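Bols gigognes Jareo, lot de quatre : relevé d'usage

Mis à jour le 2024-12-26

Le lot Jareo comprend quatre bols en plastique emboîtables, un par couleur : orange, vert, bleu et rose. Pas de couvercles, pas de bec, pas de graduation. Le lot testé a été acheté en octobre chez Holst au tarif normal et sert depuis à la préparation (légumes coupés, pâtes liquides, restes en attente) et au service à table. Capacité annoncée : 900 ml par bol, à ras bord. En pratique, il faut rester nettement en dessous pour pouvoir transporter un liquide.

Masse relevée sur une balance de cuisine : 299 g pour les quatre. L'ensemble est léger, ce qui facilite le rangement en hauteur mais pénalise la stabilité. Un bol vide se déplace dès qu'on y bat un œuf à la fourchette et il faut le maintenir de l'autre main. Chargé à mi-hauteur, il ne bouge plus. Le fond n'a aucun revêtement antidérapant et un torchon humide placé dessous règle le problème.

Finition

L'intérieur est lisse et brillant. Les sauces grasses partent à l'eau chaude avec une dose normale de produit. La curcumine, en revanche, a laissé un voile jaune dans le bol rose, encore perceptible après deux lavages. Le bord est arrondi, sans bavure de moulage sensible au doigt. C'est un point positif par rapport à un lot précédent, d'une autre marque, dont l'arête de joint retenait les résidus. 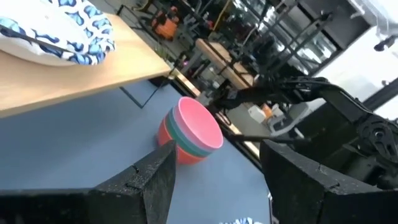 Le lot Jareo empilé, bol rose sur le dessus.

L'emboîtement est franc. Chaque bord reste dégagé de celui du dessous, si bien qu'on identifie la couleur voulue sans défaire la pile. La séparation se fait d'une main quand les bols sont secs. Rangés humides, ils collent par effet de ventouse et il faut alors une légère torsion pour les libérer. Je recommande de les égoutter retournés avant de les remettre en pile.

Tenue à la chaleur et au lavage

Test simple : eau frémissante versée jusqu'à mi-hauteur, attente de deux minutes, mesure à la sonde de contact sur la paroi extérieure. Valeur lue : 52 °C. La prise en main reste possible, mais brève. La paroi s'assouplit un peu et le bol se déforme si on le saisit par un seul côté. Pour une soupe servie brûlante, je préfère un autre récipient. Aucun essai au four à micro-ondes n'a été fait, la notice ne donnant pas d'indication claire sur ce point.

Après environ 30 cycles en lave-vaisselle, panier supérieur, programme court, aucune fissure. Le brillant intérieur a légèrement baissé sur le bol vert, le plus utilisé des quatre. Les teintes n'ont pas viré.

Comparaison avec le saladier Serkwood

Le saladier blanc Serkwood n'entre pas dans la même catégorie de volume, mais il partage le même plan de travail et la question du double emploi se pose. Son extérieur est mat et son bord large, évasé, avance d'un côté comme un petit bec. Je l'emploie pour le pain et les fruits, garni d'une doublure Flellora à motifs bleus et blancs. La doublure tient correctement mais plisse là où elle se rabat sur le bord - défaut mineur, à reprendre à la main après chaque lavage.

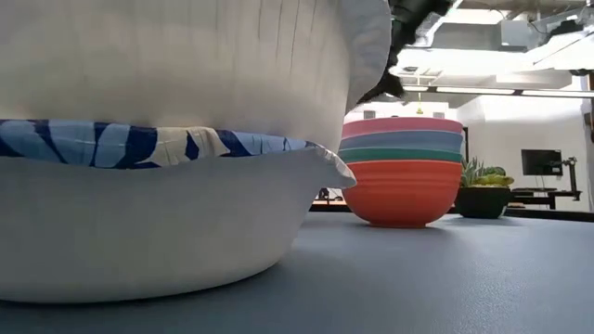

Saladier blanc et doublure à motifs ; à droite, les quatre bols emboîtés.

Pour verser, avantage au Serkwood : les Jareo gouttent le long de la paroi dès que le débit est faible. Pour ranger, avantage aux Jareo, dont la pile occupe l'emprise d'un seul bol. Les stries horizontales discrètes visibles sur le bol orange n'apportent pas grand-chose à la prise avec les doigts mouillés.

Bilan

Points favorables : encombrement, bord bien fini, lavage facile, repérage par couleur.
Points défavorables : légèreté excessive à vide, sensibilité au curcuma, effet de ventouse, absence de couvercles.

Usage conseillé : préparation à froid et service de petites portions. Note : 7/10. Le lot reste en service et le relevé sera complété si l'état des parois évolue.

Ce site utilise des cookies de mesure d'audience. Accepter - Refuser - Paramétrer
Contact | Mentions légales | © 2024 Tous droits réservés | Haut de page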